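Member Support - Ticket 1189
Subject: Completed workouts not counted toward weekly exercise goal
Product: Surdu activity tracker, Plitel mobile app
Status: Resolved
Assigned to: Gavin Aitken, Conitstead Member Services

Reported issue
The member completed 7 strength sessions in March. Each session appears in the tracker history, but the weekly goal in the app remains at zero. Heart rate data is present, with a peak of 108 beats per minute.

Steps taken
App permissions were reviewed and found to be correct. The tracker was unpaired and paired again. The goal did not change.

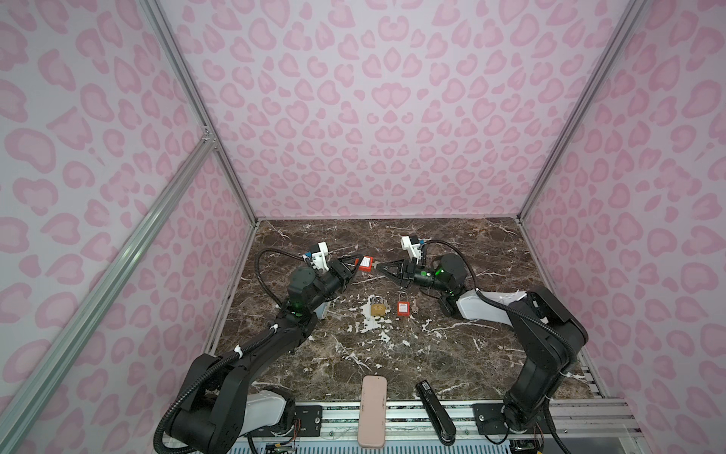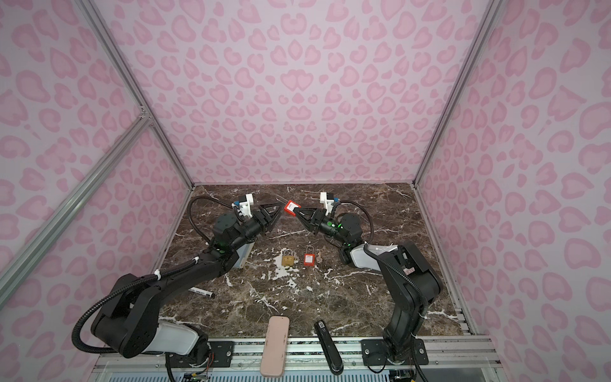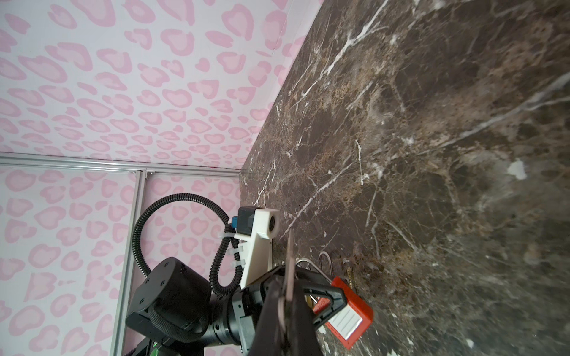 The account was then compared with the class schedule at the Candosholm studio. The member's profile was set to count walking and running only - strength training had been excluded when the goal was created. The setting was corrected at 8 a.m. and a full sync was requested.

Resolution
All sessions were credited after the sync. The member confirmed the new total by phone. Goals created before the last app update may carry the same setting, and agents should check Activity Types before unpairing a device.

Ticket closed. Replies received within 7 days will reopen it.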